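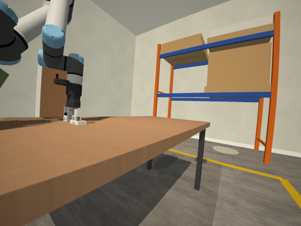
## 6. Setting up a counting table

Sturinero keeps stock by location. Each shelf, drawer or table that holds stock needs its own location record before you can count anything against it. A counting table is a temporary location: items are scanned in, counted, and scanned out to where they are kept.

You need a Supervisor login for steps 1 to 4. Anyone with a Counter login can do the rest.

### 6.1 Create the location

1. Open **Locations** and select **Add**.
2. Under **Type**, choose **Temporary**.
3. Enter a name of up to 29 characters. Letters, numbers and spaces are accepted. Slashes are not.
4. Select **Save**, then **Print label**.
5. Stick the label to the front edge of the table where the scanner can reach it without moving stock.

**Note:** The name can be changed later, but the location code can't. If you reprint the label after a name change, the old label still scans.

### 6.2 Count items at the table

1. Scan the table label. The location name shows at the top of the handset screen.
2. Place one product line on the table at a time.
3. Scan one item from the line, then key in the quantity.
4. Press **OK**. The handset beeps once if the quantity matches the record and three times if it doesn't.
5. If you hear three beeps, count again and key in the second figure. The second figure is kept. 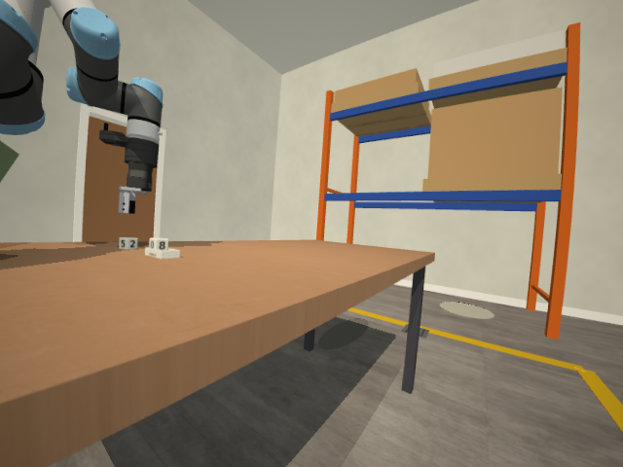

*Figure 6-2. Objects on the tabletop.*

Loose items and boxed items of the same product are counted separately. Key in the loose items first, press **Unit**, and then key in the boxes. The handset works out the total from the pack size in the product record – check the pack size if the total looks wrong.

**Caution:** Do not scan a second table label while a count is open. The open count is closed at its last saved figure and has to be started again by a Supervisor.

### 6.3 Clear the table

1. Scan the table label and select **Clear**.
2. Scan each item's home location as you put the item away.
3. When the handset shows **0 lines**, dock it to send the count.

A temporary location holds up to 1,193 lines. Past that limit, new scans are refused until some lines are cleared.

If the handset is docked with lines still open, they stay on the table and appear in the **Open lines** report the next morning at 6:00 a.m.

Wavham sites use a different label size. See the label notes by Priya Rosenthal in Appendix C before you order rolls.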